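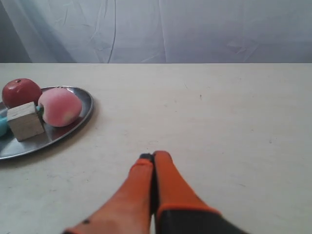 Still doing my own dishes

December 22, 2022

Quick one before the holidays swallow everything. Been meaning to write this up since November and if I don't do it tonight it's not getting done. Kettle's on, kid's asleep, go.

So the question I get from my sister every single time I mention the robot arm: can it do the dishes yet. No. Can it fold the washing. No. Can it put the fruit away. Weeeell. Sort of. On a good day. Fake fruit.

The fruit plate job is the one I keep going back to. Stainless plate, the oval sort you get in a canteen. Toy apple, pink peach, a wooden block, a teal thing. Pick a thing up off the plate, put it on the table, pick it up again, put it back. My two-year-old finds this boring. Two orange fingers, closed, sitting just off the plate, and that's the start of a whole evening for me.

Why fake fruit. Real peaches bruise and I got sick of the smell. Also a real peach is a different peach on Friday than it was on Monday, and I'd like one thing in this project to stay put.

Hefin Pugh came over last month to have a look. Hefin fixes commercial dishwashers for a living so he's got opinions. His take was that the plate is the problem, more than the fruit. It's shiny. The peach shows up in the metal underneath it, a smudgy pink patch, and if your vision is a bit dodgy it starts thinking the peach goes down further than it does. I'd been blaming the fuzz. Went back over my notes and yep, the apple misses and the peach misses bunch up on the same spots. Annoying that the dishwasher guy got there first.

Things that are harder than I thought, in no order:

The rim. A person just reaches over a rim. You don't even notice there is one. The fingers have to come down steep enough to clear it and then there's another item in the way.

Stuff touching other stuff. Apple by itself on the table, easy. Apple wedged behind a block, different job entirely. Do you move the block first? Who decides? At the moment I decide, by typing, which kind of defeats the purpose.

The block. Would have bet money on the block being the easy one. Flat sides, hard, doesn't roll. But if it's sitting skewed the fingers land on the corners and it spins out. The peach at least squashes a bit and forgives you.

Letting go. Everyone talks about grabbing. Letting go of an apple so it doesn't roll off on a little holiday, that took me longer.

Numbers, because Jirayu Prasertsri will email me if I leave them out (hi Jirayu). 1074 tries logged since I started keeping a proper log. I've split them up by item and by how crowded the plate was and I'll post the spreadsheet when I've cleaned out the swearing. Longest run without me touching anything was 27 in a row. Then it sat there. Just sat. I'd bumped the power board with my foot.

Now the actual chore question. I had a long chat with Apinya Chaiyaporn, she runs the packing line at Yimyam, thirteen people on a shift doing gift boxes this time of year. Asked her what she'd hand to a machine tomorrow if she could. I figured lifting. She said sorting the returns bin. All the odd bits that come back, all different, all in a heap. So basically my plate, but a big one and it never ends. And she said the machine doesn't have to be quick, it's got all night, but it can't need someone standing there. That's the bit I can't give her. I'm always standing there.

Same thing at home I reckon. A dishwasher is a robot, it's a brilliant robot, and it's brilliant becuase we do the fiddly part for it. We load it. Washing machine, same. The part left over is the picking up and putting down, in a messy kitchen, with stuff nobody lined up first. My table's got a plain cloth behind it and a bare top to work on and it's still a struggle. My real kitchen bench has a toaster, mail, half a banana and a Lego horse.

So when people ask if machines can do chores yet, my answer is they can do the middle of a chore. The start and the end are still us.

Would I pay for one that could clear a table? Yes. Slowly, overnight, while I sleep? Also yes. Would I let it near the good glasses, no way.

Next up: swapping the steel plate for a dull one to see if Hefin's right about the reflections. If he is I owe him lunch. Then soft fingertips, Kanokwan has offered me 2 spare sets and I keep forgetting to pick them up. Then maybe a spoon. I'm scared of the spoon, it's thin and it lies flat.

Comments are open but I'll be slow, we're at Mum's till after New Year and the wifi there is terible. Dishes there are done by hand too. Mostly mine.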